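Subject: Re: [site-talk] cookie box back again after the Stuvico switch
Date: March 11, 2026

On the site-talk list a member wrote:

> I've now clicked "Accept all" on the Clalteo forum more times than
> I can stand. It goes away for the rest of the visit and then it's
> back the next morning as if I'd never been there. The admins say the
> new consent tool from Stuvico remembers your choice for 185 days and
> that the problem must be on our end. They told me to clear my
> cookies and try again. Has that worked for anyone?

It hasn't worked for me, and I don't see how it could. The choice is stored in a cookie. Clear your cookies and you clear the choice. So the official fix for the box coming back is a thing that makes the box come back. I asked about that in the help section and got a link to the same instructions.

I'm also not sold on the 185 days. I looked at what the site saves when I press the button, using the storage tab in the browser, and there are 2 consent cookies. One belongs to the forum address with the "www" and the other to the address without it. The first has an expiry date in July, the second has none and goes when the browser closes. Half the links in the email notifications leave off the "www". If you come in that way, I'd guess the page reads the second one, finds nothing, and asks you all over again. I can't prove it from the outside, but it fits what you describe better than "your end" does.

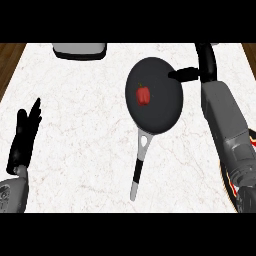 White marble countertop, rendered.

The other thing I'd question is the claim that the old banner had to go for legal reasons. Maybe so. But the old one had a plain "No thanks" next to the "Yes", and the new one has a partner list with 80 switches on it behind a gray link. I turned them off one by one, pressed save, and the next time the box showed up they were all back on. If this is about respecting what people choose, I'd like to see it respect one choice for a whole week.

Somebody in the Esfahani thread said it only happens in private windows. Mine isn't a private window. Somebody else blamed ad blockers, so I turned mine off for 2 days. Same box, plus the ads.

What did help a bit:

- Bookmark the full address with the "www" and always come in through that. I get the box far less often this way - not never, but less.

- Check whether your browser is set to delete site data on exit. Mine wasn't, but it's worth ruling out before you write to the admins, as they will ask.

- Don't bother with the Banari add-on that promises to click the box away for you. It hid the box and left the page unable to scroll.

If you come in from the email links, could you look at which address you end up on and post it here? I'd like to know if it matches mine before I open another ticket and get told to clear my cookies.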